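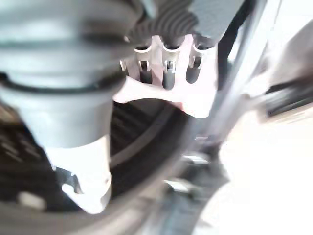
Dog hair, cat smell and the stuff they sell you for it

Updated 2025-01-09

Two dogs and an elderly cat live in this house, and over the years I have bought a lot of things that were supposed to deal with them. Most are in a bin in the garage. Below is what I still use, plus a few popular tips I've tried and don't believe in.

Hair on the couch

A damp rubber dish glove works. Drag it one way across the cushion, toward you, and pick up the roll of hair at the end. The Clusitz mitt does the same job for more money and comes with a "1,000 uses" claim on the box. I'd love to know who counted. Mine started to peel along the thumb in July, and I had only owned it since spring.

Sticky rollers are fine for a jacket on your way out the door. For a whole couch they're a waste of paper. A window squeegee is better than either on low-pile carpet, and it's a little alarming what comes up if you vacuum first and then go over the same patch.

Throw blankets on the dog's favorite spots save more work than any gadget I've owned. Pick a color close to the dog.

Urine on carpet

Blot, don't rub. Everybody says this and for once everybody is right. Stand on a folded towel, change it, stand on it again.

After that I use an enzyme cleaner, and the brand matters much less than how wet you get the spot. The Olent bottle promises results in 90 seconds. I have never seen it. Soak the area wider than the stain, cover it with plastic wrap so it stays damp, and leave it overnight. The cheap store brand from Fairweather did as well as Olent in my hallway, same carpet, same cat.

Baking soda and vinegar together: lots of fizz, then mostly salty water. Use one or the other, or save your time. Skip ammonia cleaners completely on pet accidents. And don't mix any of it with bleach, please.

If a house-trained cat suddenly starts going outside the box, call the vet before you buy another bottle of anything.

Bedding and towels

Hair that goes into the washer mostly stays in there, stuck to the next load. Shake blankets outside first, hard, or give them ten minutes in the dryer on low with no heat and empty the lint screen.
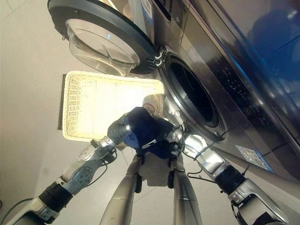

Leave the washer door open between loads.

I do a short empty rinse after the dog beds, and wipe the folds of the rubber seal with an old sock. Check for treats in there too. I've found worse.

Fabric softener is often suggested for loosening hair. It left our dog towels slick and useless at drying a dog, so I quit. Those floating hair catchers shaped like flowers? I ran a pair of them for a whole winter and got a pinch of fluff. Extra-large wool dryer balls did slightly better, though I may be talking myself into that because I paid for them. 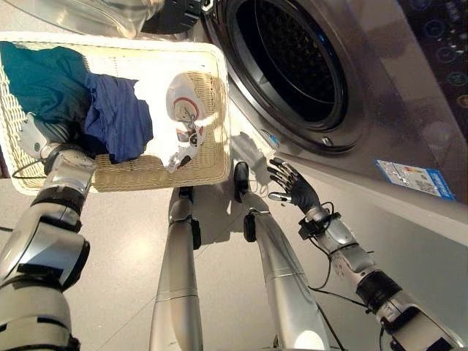 Basket and front-loader on wash day.

Keep pet laundry apart from yours until it's been shaken out. A lidded bucket will do if the cat likes to sleep on dirty towels.

Litter box

Scoop daily. No litter, at any price, gets you out of this. Scented ones smell like a box of litter inside a candle store, and our cat walked away from the lavender kind and used the bath mat.

Charcoal filters in hooded boxes — I can't tell a new one from an old one, and I've stopped replacing them. A bigger box did help. So did moving it away from the furnace, which she never liked.

I priced a self-cleaning box at the Clillel pet warehouse. $173, before the special bags. The reviews were glowing until you read the ones from people who'd owned it for a year.

Muddy feet

Long mat outside, long mat inside. The silicone cup with bristles, where you dunk each paw and twist, gets the paws clean and the walls filthy. My older dog won't put her foot in it anyway. A dish tub with 2 inches of lukewarm water, and a towel on the floor next to it, is faster with a big dog. Let mud on the rug dry all the way before you touch it, then vacuum.

Things I haven't made up my mind about

Robot vacuums with a "pet" badge. Water bowls with a floating disk. Washable rugs, which are easy enough to wash, but getting them to lie flat again afterward is another matter — ours still has a ridge by the door that I trip on with the groceries.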